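Code of practice for hand-held gripper recording goes out for comment

A draft code of practice for people who record everyday tasks with hand-held grippers has been published by Grokurgate, the trade body for small automation firms. It is open for comment until the end of July.

The draft runs to 69 clauses. It covers the state of the tools, the layout of the table, rest breaks, and what must be written down when a session ends. Members have been asked to try it in their own workrooms before sending in their views. 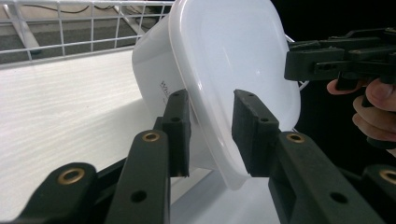
Most of the clauses are short. Pads and links are to be checked before each session, and any pad that has worked loose is to be replaced or rewrapped before the tool is used again. Cables should be kept clear of the places where people stand. Where two people work at one table, they must agree beforehand who moves first.

The part that has drawn most attention deals with failed attempts. Under the draft, a dropped or missed item stays in the record and is marked as such. Firms would no longer be free to delete these attempts without saying so. Grokurgate received 113 replies to an earlier survey on the subject, and says the handling of failures was the point on which members differed most.

Eluned Cadwaladr, who led the drafting, said the aim was to let a buyer know what a set of recordings contains. "At present two firms can use the same words for quite different things," she said. "One counts every try and the other counts only the good ones."

The code also sets limits on working time. No one should hold a gripper for more than 100 minutes in a shift without a change of task, and there should be a break of at least 5 minutes in every half hour. Drirnico, which runs three workrooms, already keeps to similar limits – though its breaks are longer.

Padding gets a section of its own. Tape may be used on fingertips, but the type must be noted and the same type kept for the whole session. The two tips of a gripper should be wrapped alike.

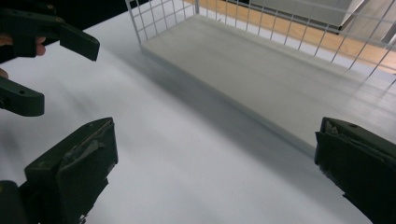

Harries told the consultation that the padding rules were sensible but the paperwork was too heavy for a firm with only a few staff, and asked for a single form in place of the four now proposed. Folaren made much the same point, and also wants the wording on shared tables made clearer.

Grokurgate says it will look at the forms again. The code would be voluntary in its first year, and firms that sign up would be checked once during that time. A final version is expected in the autumn, with a short guide for new staff to follow.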